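小型衛星の受信局を自宅に作りたい(アンテナと置き場所の相談) 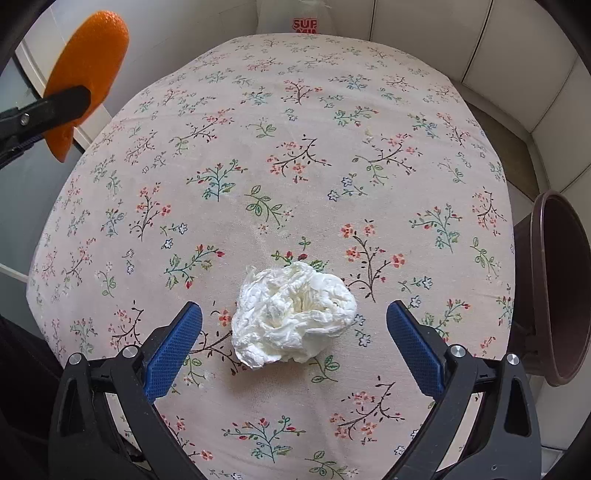
1 投稿者:ベランダ局長 2018年1月26日
はじめまして。長年読むだけだったのですが、思い切って書き込みます。4月にDakisという小さな衛星が上がる予定で、そのビーコンをどうしても自分の家で受けてみたいんです。住まいは集合住宅の二階、南向きのベランダで、北側は隣の棟にすっかりふさがれています。手元にあるのは古い受信機と、友人から譲ってもらったSartoriの八木アンテナだけ。手で振り回すのと、固定の無指向性を立てるのと、どちらから始めたらよいでしょうか。長文ですみません、うれしくてつい(笑)

2 投稿者:kuroshio_483
ようこそ!仲間が増えるのは本当にうれしいです。私なら迷わず八木の手持ちをおすすめします。最初の一回は、自分の腕で追いかけて信号がふわっと浮いてくる、あの感じをぜひ味わってほしい。私は真冬に毛布をかぶってやりました。家族には呆れられましたが、今でもあの晩の録音は消せずにいます。

3 投稿者:みかん畑の受信小屋
横から失礼します。kuroshioさんのお気持ちはよくわかるのですが、私は反対かな。南しか開けていないベランダだと、良いパスは一日に何度もありませんし、お勤めの方なら大半は留守中に通り過ぎてしまいます。固定の無指向性を立てて自動録音にしておけば、帰宅してから波形を眺める楽しみがありますよ。うちはそれで去年、3374フレーム拾えました。

4 投稿者:kuroshio_483
うーん、でもそれは見晴らしのいい畑の真ん中だからでは……。ベランダの無指向性は、ご近所の雑音も全部拾いますよ。うちは給湯器が動くたびに画面が真っ白になって、結局あきらめました。

5 投稿者:みかん畑の受信小屋
給湯器は盲点でした(汗)。ただ、雑音は八木でも向きによっては入りますよね。プリアンプの前にフィルターを一つ入れるだけでかなり違うと思います。私はKusterのものを使っていて、値段のわりに満足しています。

6 投稿者:Bindu Gowda
こんにちは、日本に来て14年になります。以前、Ludthorpeの学校の局を手伝っていました。そこで教わったのは、アンテナより先に周波数のずれをよく見なさい、ということです。打ち上げ直後は軌道要素がまだ粗くて、予報の時刻から平気でずれます。一緒にやっていたDamián Barrientosさんは、いつも予報の2分前から録音を始めていましたが、それでも頭を逃したことがありました。どちらのアンテナでも、早めに録り始めてくださいね。

7 投稿者:ベランダ局長
皆さん、こんなに親身になってくださって感激しています!まずは八木を手に持って、いま飛んでいる衛星で練習してみます。無指向性のほうは大家さんに取り付けの相談をしてからになりそうです。Binduさん、録音の件も助かりました、時刻ぴったりに始めるつもりでいたので。

8 投稿者:みかん畑の受信小屋
八木派に一票入ってしまいましたか、残念(笑)。大家さんには、穴を開けない手すり用の金具があると伝えると話が早いですよ。落下防止のひもだけは必ず付けてください。

9 投稿者:kuroshio_483
手持ちでやるなら三脚も一本あると腕が楽です。取れたらぜひ録音を上げてくださいね。楽しみにしています。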